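Put the knife away. Or don't. I've gone back and forth on it and I think most tidying advice is wrong about the worktable.

The rule you always hear is a clear surface at the end of the day. Everything back in its drawer. I did that for 3 months. Bought the Leka drawer inserts, labeled them, felt great. Then every morning, ten minutes pulling the same stuff back out. Same stuff! In January I quit.
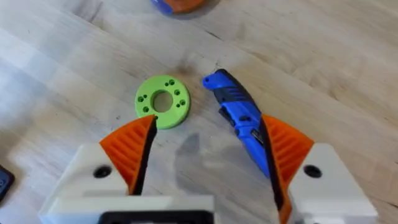
A table you work at is not a dining table. Specks on the wood, fine. A smudge, fine, it wipes or it dosen't. What matters is whether you can reach the thing without moving four other things first. Blade in, handle toward you, done.

Kevin Nic Aodha, who I share the space with, disagrees. Loudly. He says stuff left out breeds more stuff. And ok, he has a point, I once had 111 offcuts in a pile before I threw any away. So there's a limit. Mine is: if I can't see mostly wood, time to clear. 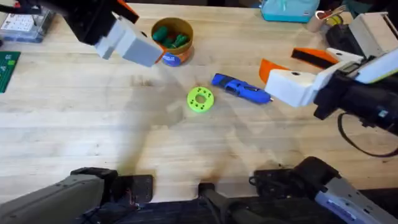

And the one thing I'd fight for is a round tub. Open top, no lid, no dividers. Cord goes in, whatever else is small goes in, you look down and there it is. Lids are where things go to be forgotten. The Fliteo boxes with the snap lids, I have a shelf of them and couldn't tell you whats in half.

Kevin wants a pegboard next. We'll see. I said he could have the wall but the table stays how it is.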